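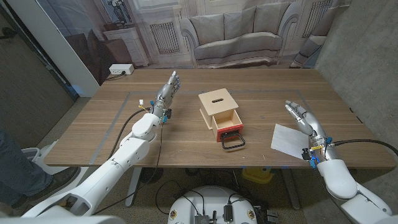 Issue 80

Film Club FAQ

Questions about screenings, tickets and reviews in the newsletter. Last updated Nov 16, 2023.

Where do you show the films?
Most screenings are at the Rana in Besby. It has 289 seats, all on one level apart from the back four rows. The December programme also includes two evenings at the Onholm hall, which is smaller and has no bar.

Do I have to be a member?
No. Anyone can buy a ticket. Members pay less and can book a week earlier.

What time does the film start?
The time on the ticket is when the film starts. We don't show adverts or trailers. Doors open half an hour before. If you arrive late you will be let in at the back and asked to take the nearest free seat.

Will there be subtitles?
Films in other languages always have English subtitles. English-language films have captions on the second showing only, marked CAP in the listings.

Who picks the programme?
Bushra Farooqui and Adeel Bajwa. Suggestions go to them through the box office. Please give the director as well as the title, as we had three different films called "The Crossing" put forward last season.

Why was "The Salt Road" dropped?
The distributor withdrew it. Tickets were refunded to the card used. If you paid cash, bring the ticket stub to the desk before the end of December.

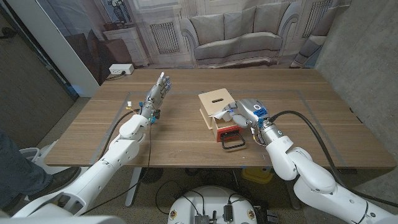

We hope to show it next year but have no date. The short that was due to play before it, Henrik Ackermann's "Drarnholm", will go on before the first Onholm film instead. It runs for 11 minutes.

Who writes the reviews?
Members do. Sadia Mughal edits them. Reviews should be under 577 words, which fills one column and a bit. Longer ones get cut from the bottom, so don't save the verdict for the last paragraph.

Can I give away the ending?
Not in a review of anything new. For older films use your judgement and put a line at the top.

Can I be rude about a film?
Yes, if you have watched all of it. Yasir Usmani's notice of the spring thriller brought in more letters than anything else we have run, and most of them agreed with him about the second half.

Do you give star ratings?
We stopped two seasons ago. People read the stars and skipped the review.

Can I get back issues?
From number 41 onwards, at the desk. Earlier ones are kept in the Besby library and can be read there but not borrowed.

How do I stop the newsletter coming?
Tell the box office your name and postcode. The next issue may already be in the post.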